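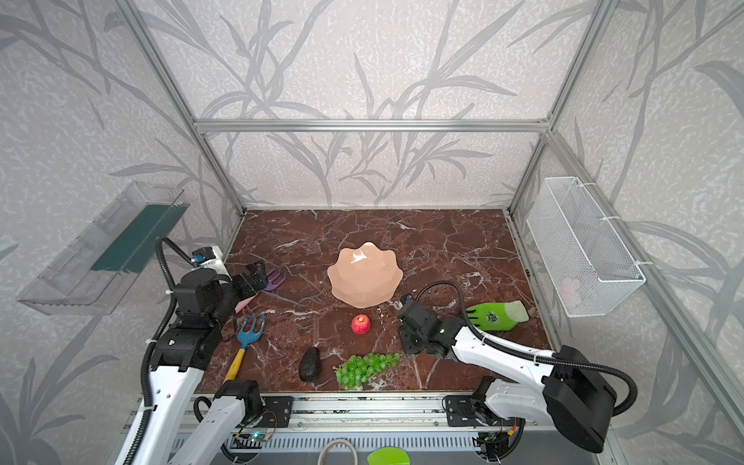 Miver Community Orchard: spring progress report

5/28/23
By the Miver orchard project coordinator

3 comments | 11 shares

You asked for a short report this time, after the last one ran to a length that your office described as "thorough". I have taken the hint.

Planting

We set out to plant 77 trees on the Nonitz site by the end of May and we have planted 77 trees. I mention this first as it is the only target we hit exactly. They are a mix of apple and plum, staked, mulched and guarded. The rabbits have inspected the guards and found them acceptable on the whole. We lost three young plums at the bottom of the slope, where the ground turned out to be a pond with grass on it. Replacements are in, further up.

The Stekach strip is behind. The lane was closed for drainage works until the middle of the month, and the contractor's idea of reopening it was to move the cones to the other side. We now expect to clear the brambles there over the summer and plant in the autumn.

Money

The grant is being spent more or less as promised. Stakes and ties came in under budget. Fencing did not, and the Gallardo gate in particular cost £200 more than quoted, for reasons set out in a letter I can forward if you enjoy that sort of thing. We have covered it from the tool budget and will be sharing loppers for a while.

People

Eleven households have signed up for the watering rota. Turnout has been excellent on wet days, when it matters least. The pruning course was full and everyone went home with the right number of fingers. A second one is booked for the winter.

Signs

The information board at Nonitz is up. It names one variety wrongly and we have had letters. A corrected panel is on order and the printer has agreed to split the cost, after some discussion of whose spelling it was.

Next quarter

Watering, mostly. We also need a decision from you on whether the unspent signage money can go towards a water tank at Stekach. The form asks us to explain the benefit of water to trees, and I have done my best in box 3.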